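Product questions for the Diltari magnesium range. Updated 2021-09-27. This page replaces the leaflet packed with earlier lots.

## Composition

**What form of magnesium is in Diltari tablets?**

Magnesium bisglycinate. The tablet also contains microcrystalline cellulose, stearic acid and silica. There is no gelatin, lactose or added color.

**The front label gives one weight and the Supplement Facts panel gives another. Which is correct?**

Both. The front label states the weight of the whole compound, magnesium plus glycine. The panel states elemental magnesium only, and that is the number to use when comparing products or adding up your daily intake.

**Is vitamin B6 included?**

No. Plokitska, the evening powder, contains B6. If you take Plokitska and a separate B-complex, add the two B6 amounts together and check the total with a pharmacist.

**What is the difference between Diltari and Plokitska?**

Diltari is a swallowable tablet. Plokitska is a powder for mixing with water and uses magnesium citrate, which draws more water into the bowel. Customers who get loose stools on citrate usually ask us about the tablet.

## Taking the product

**How many tablets per day?**

Two, taken with food. They can be taken together or split between morning and evening meals. Do not take extra tablets to make up for a missed day.

**Can the tablet be crushed?**

Yes. It has a thin film coat and no delayed-release layer. Crushed tablets taste bitter and slightly metallic.

**Does it interact with medicines?**

Magnesium binds to certain drugs in the gut and reduces how much is absorbed. Ask your pharmacist how far apart to space the doses if you take any of the following:

- tetracycline or quinolone antibiotics
- levothyroxine
- oral bisphosphonates

Some diuretics raise the magnesium level in the blood and others lower it. Tell your prescriber about the supplement before you start.

**Who should not take it?**

Anyone with reduced kidney function, unless a doctor has approved it. The kidneys clear excess magnesium, and a supplement dose can build up when they work poorly. If you are pregnant or nursing, ask your doctor first. The product is not intended for children.

**I still get leg cramps at night. Should I raise the dose?**

No. Cramps have many causes, and low magnesium is only one of them. Diltari is a dietary supplement and is not sold as a treatment for cramps or any other condition. Cramps that persist should be looked at by a doctor.

## Lots, storage and shelf life

**Where is the lot number?**

On the base of the bottle, above the expiration date. Quote it in any message to us. Lot 431 was the first with the narrower cap; the tablets inside are the same as before.

**How should an open bottle be stored?**

Closed, at room temperature, away from the stove and out of the bathroom. Leave the desiccant packet in until the bottle is finished. Refrigeration is not needed and can cause condensation inside the cap.
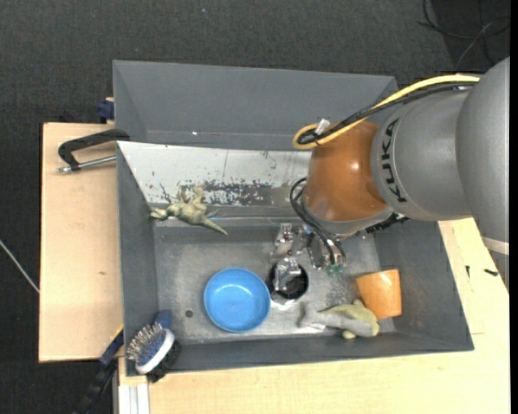
Ingvild Kvam wrote to ask whether small brown specks on the tablets meant that moisture had reached them, and whether the bottle should be thrown out. Her tablets were hard and had no odor, she added, and the seal had been intact when she opened it.

Specks of this kind come from the glycinate and are present from the start. Tablets exposed to moisture look different: the film coat lifts, the edges soften, and several tablets may stick together. Discard the bottle if you see any of that.

**Can I use tablets past the expiration date?**

We do not recommend it. The mineral itself does not break down, but the tablet may no longer dissolve as specified.

## Orders

**What sizes are sold?**

Bottles of 60 and 120 tablets. Plokitska comes in a single tub size. The Magnusson sample pack was dropped in September.

**Where do refund requests go?**

To Juvemton, which handles all direct orders. Unopened bottles can be returned within 13 days of delivery. Opened bottles are refunded only for a fault in the lot.

**Who answers technical questions?**

Abhishek Tiwari, product information. Include the lot number and a list of anything else you take regularly. He cannot advise on changes to prescribed medicines.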